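食品化学导论 第二讲讲义：面包为什么会变硬，又为什么一烤就香

上次下课有人追着我问，隔夜面包是不是“水跑光了”才变硬的。我当时急着赶车，只丢下一句“不全是”，今天把这笔账还上。

先说个小实验，你们在宿舍就能做。切两片一样厚的面包，一片敞着放，一片用保鲜袋扎紧，第二天早上都捏一捏。敞着的那片当然又干又硬，可是袋子里那片也硬了！水几乎没地方跑，它还是硬了。这就是今天的主角：淀粉老化，课本上也叫回生，两个词混着用，考试写哪个我都给分。

淀粉在面粉里是一颗一颗的小颗粒，里头的分子有一部分排得很整齐。进了烤箱，吸水、受热、膨胀，原来的整齐劲儿散了，这一步叫糊化，刚出炉的面包芯那么软就有它的功劳。等面包凉下来，分子链又慢慢靠拢，重新排队，把一部分水也锁进了结晶里。直链淀粉动作快，出炉后几个小时就排得差不多了；支链淀粉慢吞吞的，要拖上好几天，面包放着放着越来越硬，主要怪它。

接下来这点特别反直觉，请画线：冰箱冷藏室的温度，恰恰是老化比较快的温度。我外婆一辈子把馒头往冷藏室里塞，我劝了很多年，没用（她觉得冰箱是万能的）。要存就放冷冻室，冻住以后分子动不了，老化基本停下来，吃之前直接加热就行。

支链淀粉的老化有一部分是可逆的。重新加热，结晶化开，面包又软了，不过软不了多久，凉了会比原来更硬，所以复热的面包要趁热吃。蒸馒头、烤吐司，前半段干的都是同一件事。

后半段就分家了。蒸锅里温度上不去，表面又一直是湿的，馒头再怎么蒸也不会变黄变香。吐司不一样，表面的水很快烤干，温度蹿上去，还原糖和氨基酸开始反应，这就是美拉德反应。颜色来自类黑精，香味来自一大堆挥发性小分子，其中有个2-乙酰基-1-吡咯啉，名字很绕，闻起来就是爆米花和面包皮的味道，香米里也有它，极少一点点鼻子就能抓住。到了200度左右这种说法我不想让你们死背，因为炉温和面包表面的温度是两码事，很多同学作业里都写混了。

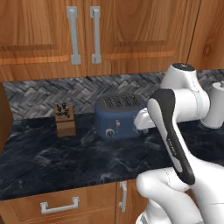 艾格莱读完上面这段的初稿，在页边问我，那焦糖化呢，糖自己受热不也会变黄吗，怎么整段只讲美拉德。问得好，我补上。焦糖化不需要氨基酸，糖单独受热就能发生，不过多数糖要的温度更高，果糖算是例外，起步早一些。烤吐司时两种反应都可能有份，一般还是美拉德唱主角。想自己感受一下区别，可以拿白糖干锅熬一点焦糖，再闻闻烤面包皮，两种香气挺不一样的。

再啰嗦一句丙烯酰胺。它和美拉德反应是一条路上的，天冬酰胺加还原糖，高温低水分，就会生成。颜色越深通常越多，所以烤到金黄就收手，黑的地方刮掉别吃。也不用吓得从此不敢碰吐司，我自己每天早上照吃。

作业：用今天的内容解释，为什么隔夜饭炒出来粒粒分明，刚出锅的饭却容易粘成一团。写在纸上，10行以内，超过的我真的不看。另外想一想，面团里加糖、加油、加乳化剂，分别会怎样影响老化？这个不用交，下次上课我会随便点人聊聊。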